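Interrupted suture

From Vistport, the open handbook of practical skills

An interrupted suture is a way of closing a wound in which every stitch is made from its own piece of thread, tied with its own knot and cut before the next stitch is placed. The stitches are not connected with each other. It is usually the first closing technique that students of surgery and of veterinary medicine learn, and it stays in daily use for skin and for many deeper layers.

The opposite method is the continuous or running suture, where one long thread passes many times through both edges and is tied only at the beginning and at the end.

Appearance

A row of interrupted sutures is easy to recognize. Each stitch crosses the incision at a right angle and carries one knot with two short ends, called tails or ears. While the closing is in progress, the finished part shows a line of knots and the remaining part is still an open line.

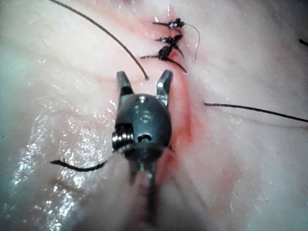 Three tied knots at the upper end of an incision, with the lower part not yet sutured. Photo: Inger Bergmann / Vistport

The knots should lie to one side of the wound and not directly on it, because a knot pressed into the line can irritate the healing edges. In practice work this rule is often forgotten, and teachers correct it later, when the student can already tie without thinking.

Technique

The curved needle enters the tissue at 90 degrees to the surface, a few millimeters from the edge. It is turned along its own curve, comes out in the wound, and is taken through the opposite edge at the same depth. The thread is pulled until a short tail remains on the first side.

The knot is commonly made with the instruments. The long end is wrapped around the closed tips of the needle holder, the tips take hold of the short tail, and the loop is drawn down flat. The next throw is wrapped in the other direction, so that a square knot is formed. The number of throws depends on the material: 4 is a usual number for smooth monofilament, and braided silk holds with fewer.

The edges must only touch. A stitch that is too tight makes the skin pucker and may reduce the blood supply. Many teachers prefer that the edges turn slightly outward, as the scar becomes flatter with time.

Spacing

The distance between two stitches is normally similar to the distance from the entry point to the exit point. Wide gaps let the wound open between the knots. On long wounds some surgeons put the first stitch in the middle and then divide each half again, while others begin at one end and continue in order.
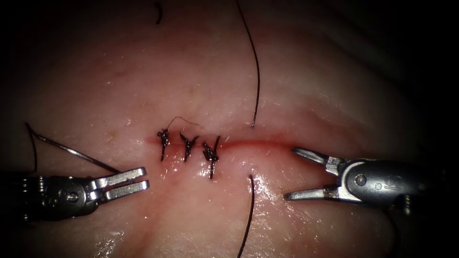 Working from one end has the advantage that the thread and the needle always stay on the same side of the finished knots, and the tails of the last stitch do not catch in the new loop. It needs a better eye for the spacing, however, and if the two edges have different lengths, a small fold of extra tissue can appear at the far end.

Cutting the tails

Tails on the skin are left long enough to be held with forceps when the stitch is removed. Buried stitches are cut shorter, to leave less foreign material in the body. Stiff thread keeps its tails standing up in different directions, and soft braided thread lets them lie down.

Advantages and disadvantages

If one stitch breaks or must be opened to drain fluid, the others continue to hold. The tension can also be adjusted from stitch to stitch. The method is slower than a running suture and uses more thread, and every knot is one more place where bacteria can settle.

See also: Running suture; Mattress suture; Square knot; Needle holder

Page written by Bogumił Kołodziej, language check by Maribeth Bautista. Last changed in June.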